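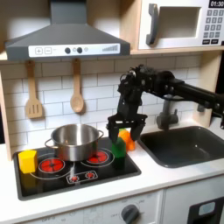

Re: [arm-users] Gripper fault on the kitchen bench, proposed fix

Search this list Search Advanced

From: Na-rae Oh
To: arm-users
Date: 25/02/2021

Mi-kyung Wi wrote:

> Hello all,
>
> Short report on the fault at the Flolgate kitchen bench. During the
> block tasks the gripper stopped answering position commands while it
> was closed on a block. The arm itself carried on. It lifted, moved
> across towards the pot and went through the whole release motion with
> the fingers still shut, then came back and tried to pick up the next
> block with the first one still in its grip. It pushed down on the
> cooktop until Jaxon hit the stop.
>
> The log shows the gripper servo going into overload at step 3,017. We
> think the cause is heat. The servo had been holding against a hard
> block for a long time and the current limit was at its default. I have
> turned the limit down and we have had 30 clean runs since. I propose
> we close this one and put the new limit into the shared Gil config so
> that everybody gets it.
>
> If there are no objections I will merge it tomorrow.
>
> Mi-kyung

I have an objection. Several, in fact, and I'm sorry to be the one who always does this.

First, the cause. "We think the cause is heat" is a guess, and the log you attached doesn't back it up. The temperature column for the gripper servo is blank for the whole run. It isn't low or high, it's blank. The overload flag on these servos can be set by heat, yes, but it can also be set by a stall, by a sagging supply, or by a bad cable that makes the servo think it is somewhere it isn't. You may well be right. I'd like to see one number before we agree on it.

Second, the 30 clean runs. Before this fault the same bench had done 106 runs with the old limit and nobody reported anything. So if the fault turns up once in every hundred-odd goes, 30 good ones tell us next to nothing. I would have expected 30 good ones if you had changed nothing at all. Please at least run the same 106 again with the temperature logged.

Third, and this bothers me far more than the servo: why did the arm carry on? A gripper that stops answering is an ordinary fault. Parts fail. But the controller had the overload flag in its hands at step 3,017 and went on sending moves to the other joints as if all was well. The thing that stopped it was Jaxon's hand. Turning down a current limit does nothing about that. Next time it will be the elbow, or a plug that has worked loose, and the arm will press down on something again.

I know what the reply will be, because I had it from Seon-mi when I raised the same point in July: it's a toy kitchen, the blocks are small, the pot is the only thing in there with any weight. Fine. But the Gil config isn't only used on the toy kitchen. Chae-won's group at Trirness loads the same file on the bench where people reach in to reset parts between runs. I don't want us to send them a "fix" that makes the fault rarer and leaves the bad behaviour exactly as it was. A fault that shows up less often is also one that people stop watching for.

On the limit itself, a question. What did you turn it down to? The report says "down". If it goes too low the fingers will let things slip part way through a lift, and we'll be reading complaints about dropped blocks by next week. The green ones are slippery enough already. Odora's note on the gripper gives a range in percent of full current, and the default in our file is 100, so almost any change would be "down". I can't review a number I haven't been given.

So, before anything is merged, I'd ask for:

- the new value, in the message, in plain figures
- a run with the temperature and supply voltage both recorded (Jaxon, you said the voltage line was easy to add, is that still so?)
- the gripper cable swapped for a new one and the old one kept, with a label on it, and please not put back in the drawer with the others
- a change in the controller so that an overload on any joint halts every joint and holds them there, without dropping the arm

The last one needs some thought. If the controller simply cuts the power, the arm falls, and I'd take a pressing arm over a falling one if someone's fingers are underneath. Chae-won, you wrote the hold routine on your side. Could it be called from here, or is it tied up with your own setup?

Until that's in, I think the Flolgate bench should only run with someone sitting next to the stop button. Sitting next to it, I mean, as opposed to in the same room with headphones on. Jaxon got there quickly and good for him, but I wouldn't call it a safety system.

Mi-kyung, none of this is a complaint about your write-up. It was quick and it was clear, and it's the first fault report in ages that gave a step number. I just don't believe it's finished.

I'm at the bench tomorrow from the morning and can help with the cable.

Na-rae

4 replies 2 people following Share this message

Contact the list owner | Copyright arm-users list and contributors | Back to top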